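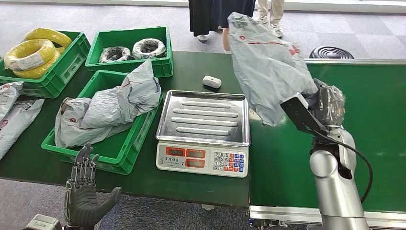
Cloststead Holiday Lettings Group
Minutes of the November meeting

Held in the dining room at Villanueva, starting at 7.30 pm.

Present: Leszek Bielecka (chair), the owners of Villanueva, Endine, Midau Barn and the Old Forge, and the cleaning supervisor.
Apologies: the owners of Mill End.

1. Minutes of the last meeting
Agreed as correct, apart from the item on hot tubs, where Endine should have been listed as not having one. Corrected and signed.

2. Matters arising
The brown sign at the junction has been straightened. The council has not replied about the overgrown verge on the lane to Midau Barn. Leszek will write again and send the photographs taken in the summer.
The owner of the Old Forge has replaced the sofa bed, which two sets of guests had complained about. The old one is in the garage there if anyone wants it. It folds but has to be helped.

3. Changeover times
The cleaning supervisor said that arrivals at 3 pm are hard to meet at Villanueva when guests leave late and have brought a dog. Leaving time is 10 am in the booking terms, but the welcome folder at Villanueva still says 10.30. The owner will change the folder.
There was some discussion of moving all arrivals to 4 pm. Endine and the Old Forge were in favour. Midau Barn was against, as most of its guests come by the afternoon train and would have an hour to fill with their luggage. It was agreed to leave arrivals at 3 pm for cottages sleeping four or fewer and to move the larger ones to 4 pm from the start of the new season. Existing bookings keep the time they were given.

4. Linen
The laundry has put up its price for double sets. Members were asked whether they wanted to look elsewhere. The feeling was that the quality is good and the van turns up, so no change. The group's shared stock was checked last month and stands at 137 bath towels, of which 99 are fit for guests. The rest will be cut up for dog towels and kept in the porches.
The cleaning supervisor asked that owners stop buying their own coloured pillowcases. They come back mixed up and cannot be matched. Agreed.
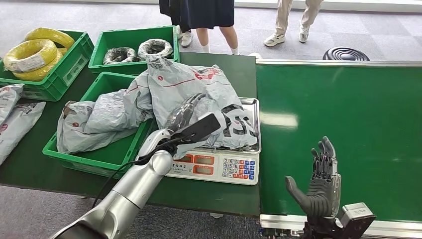 5. Lost property
Guests at every cottage leave things behind, mainly phone chargers, children's toys and walking boots, and at present each owner posts them back in their own way and at their own cost. Endine paid for two parcels in October that were never refunded. Members agreed that items should go to one place, the store at Villanueva, and be sent from there. A grey mailing bag laid on a digital scale, as in the picture, is all that is needed for most items, and a scale with a raised lip round the platform was preferred to the flat kitchen one now in the store. The owner of the Old Forge asked whether a handheld barcode scanner like the one shown would be worth having too. It was felt that there are not enough parcels to need one, and a notebook will do. Guests will be asked to pay the postage before anything is sent. Items not claimed after three months go to the charity shop. Underwear and opened food will be thrown away.
Action: Leszek to buy a scale and a pack of mailing bags. Villanueva to clear a shelf.

6. Key safes
The safe at Midau Barn sticks in cold weather and a family had to wait in their car until the owner could be reached. It has been oiled. The owner would prefer a new one and will pay for it. Members were reminded to change their codes between bookings. Two have not been changed since Easter. The chair did not name the cottages but asked the owners concerned to see to it this week.

7. Heating and firewood
Winter bookings include heating but the wording on logs differs from cottage to cottage. Endine gives one basket free and charges after that. The Old Forge gives as much as guests want and has run out twice. After discussion it was agreed that all cottages with a stove will give one basket per stay, with more available to buy from the farm shop. The wording will be the same on every listing:
"One basket of logs is provided. Further logs can be bought locally."
The owner of the Old Forge asked for it to be noted that he thinks this is mean in January.

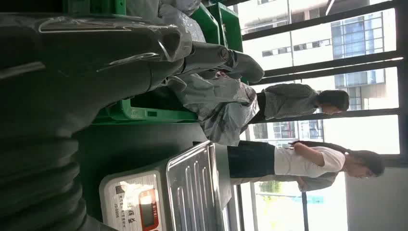 He was told that he is free to leave a second basket if he likes, as long as the listing does not promise it. He accepted this.
Stove glass should be cleaned at each changeover. The supervisor said that this adds time and will have to be allowed for in the cleaning charge. Owners with stoves to agree the extra with her directly.

8. Listings and photographs
Several of the pictures on the group's website are out of date. Villanueva still shows the old bathroom, with the bath that has since been taken out, and a guest has complained. Midau Barn has a new kitchen table and would like it shown. Owners will send new pictures to Leszek before the end of the month. Bedrooms should be taken with the curtains open and the bed made with group linen.
The description of Endine says it is "a short stroll" from the pub. It is uphill and there is no pavement. To be changed to give the distance.

9. Dogs
It was proposed that the limit be two dogs per booking at all cottages that take them. Carried, with Endine not voting as it does not take dogs.

10. Any other business
The bins at the Old Forge are being put out too early and the neighbour has spoken to the owner. A note will go on the back of the kitchen door.
Endine has a spare high chair to lend. Please ask first, as the straps need washing.

The meeting closed at 9.15 pm. The next one will be at the Old Forge in the new year. Owners are asked to park in the yard and leave the lane clear.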